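Search Rarnari for Kids
Topics Quizzes Go

Why Does Kitchen Roll Have a Tube in the Middle?
Oct 2, 2018 | By the Rarnari writing desk
769 shares | 12 comments

Have you ever got to the very end of a roll and been left holding a cardboard tube? Most of us pop it in the recycling (or toot through it like a trumpet first!) and never think about it again, but that tube has had a very important job to do.

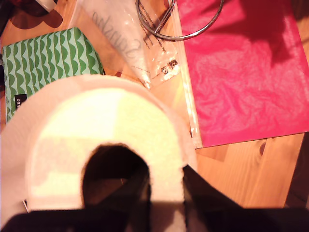 The dark hole in the middle of a roll is its core.

Paper like this starts life as wood. The wood is mashed up with lots of water until it looks a bit like porridge - the proper name is pulp - and then it is spread out thin, squeezed and dried. The long, long sheet that comes out has to be kept tidy somehow, and winding it round a tube is a lovely simple way to do it.

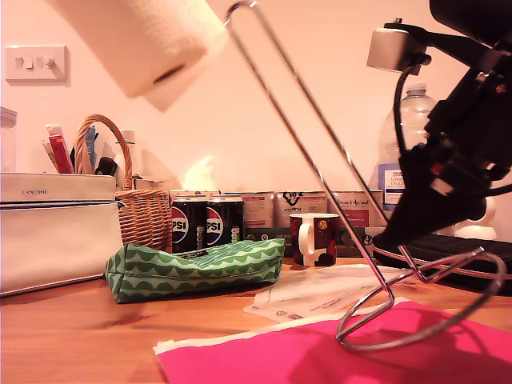 Now, the tube is useful at home too, as it leaves a gap right through the roll. A holder with a rod can slide into that gap, and the roll can spin round as you pull. Without a rod a roll can still stand up on its end, but give it a good tug and it may well topple over and trundle off across the table. 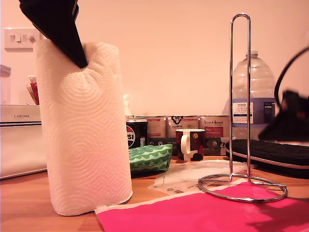
Run your finger over a sheet and you might feel little bumps and swirls. Pressing a pattern into paper is called embossing. It looks pretty, of course, but the bumps also make tiny pockets between the layers, and water loves to creep into those, so your spilt squash gets soaked up nicely.
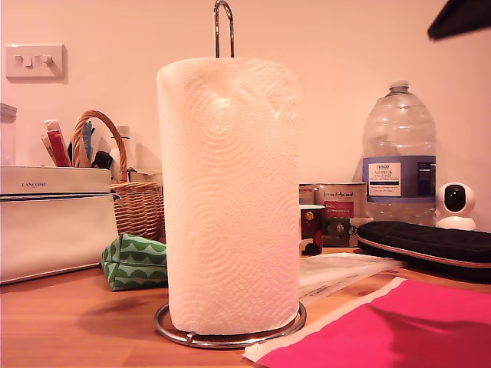 Rarnari writing desk
Children's science writers

Would you like to try it yourself? Put a spoonful of water on a plate and touch just the corner of a sheet to it. Watch the water climb! Then try again with a piece of writing paper and see which one drinks faster.

12 comments | Share this page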